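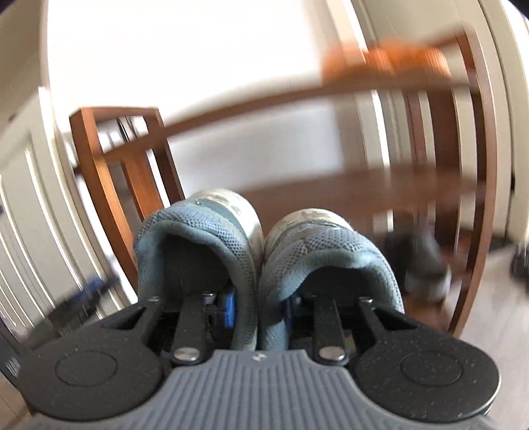
Shoes in the Dining Area: Request for Comment on Draft House Rule
Pruststead Residents' Forum > Shared Rooms > Housekeeping
15 replies allowed before moderator review

Stallard_Housing_Office
The office is reviewing the rule on footwear in shared dining rooms. The current wording states that shoes "should be kept tidy." Residents have asked for something more definite. The proposed text reads as follows: "Footwear may not be left beneath dining tables or chairs. Pairs are to be picked up together and placed on the rack by the entrance." The photograph at the head of this thread shows a worn pair of gray sneakers with mesh collars and two wooden dining chairs. Comments are invited until the end of April.

landing_3
I support the proposal. Shoes under a table are a hazard to anyone pulling out a chair. I would ask that the word "together" be kept. Our rack at present holds several single shoes, and the matching ones have not been located.

Podelport_Tenant
I must object in part. The rack in our building has space for very few pairs, and the rule would move the problem from the dining room to the hallway. Has the office considered a second rack?

Stallard_Housing_Office
A second rack has been priced. The Owino bench model, with a shelf below the seat, comes within the 200 dollars set aside for each building. No order has been placed.

quietcorner
With respect to the previous writers, the condition of the shoes matters as much as their location. The pair in the photograph is scuffed and looks dusty on the toes. Shoes in that state should be brushed outdoors before they are put on any shared shelf. I would add a sentence to that effect.

Podelport_Tenant
I cannot agree. Wear is not dirt, and residents should not have their shoes inspected. A washable mat under the rack would be sufficient.

quietcorner
No inspection was suggested. A mat would be acceptable to me, provided that cleaning it is added to the weekly list — the present list does not mention the hallway at all.

landing_3
Could the rule also mention bags? They end up under the tables as often as shoes do.

Stallard_Housing_Office
Bags will be addressed in a separate item. The mat and the cleaning list have been added to the draft. The sentence on brushing remains open, and further comments on it may be posted below.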